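Cimdale Optics Facility: Questions About Beam Time

Last updated 8/13/19

What is the Cimdale facility?

Cimdale is a shared laboratory for measuring how small structures scatter, absorb and emit light. It has two optical benches. The Prusura bench is used for scattering work at visible wavelengths, and the Olaniyan bench for near-infrared work.

Who can apply?

Any research group with a written measurement plan. Student projects need a named supervisor. Applications are read by Rakiya Chukwu and Mervin McKinnon, who may ask for a revised plan before assigning time.

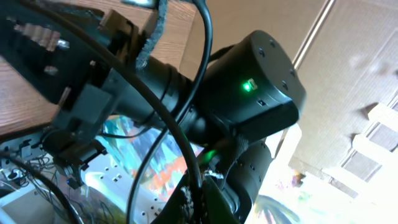

Arm joint with green status light.

What wavelengths are available?

The Prusura bench covers the visible range. The Olaniyan bench runs at fixed lines, the longest at 1,125 nm. Other lines can't be added during a visit.

How should samples be prepared?

Mount particles on a clean glass cover slip and mark the coated side. Spacing between particles should be at least 5 micrometers - closer spacing mixes the scattered signals, and the fitting software can't separate them.

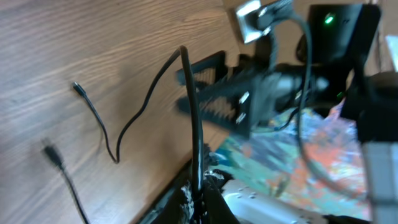 Samples on silicon are accepted for reflection measurements only. State the oxide thickness on the form if it is known.

Can I measure polarization?

Both benches record all four Stokes parameters. Each run starts with an empty-slip reference, and the reference is saved with the data.

How large are the data files?

A full angular scan is up to 100 GB. Bring a formatted drive or request a network transfer from Tamunoemi Okoro before the visit.

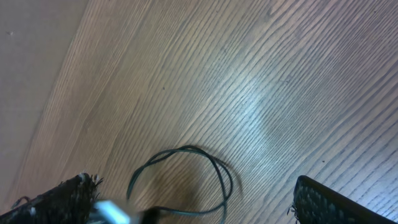
How long is the data kept?

Raw data stays on the facility server for 2 years. Processed files are deleted when the project closes.

Which software reads the files?

Scans are written in the Esix format. A converter to plain text is installed on the bench computers, but it drops the calibration header, so keep the original.

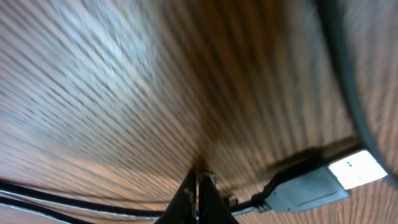
Wood grain and gripper fingers, close up.

When is the facility closed?

Both benches are shut down in November for laser service. Questions about dates go to Omolara Uzor.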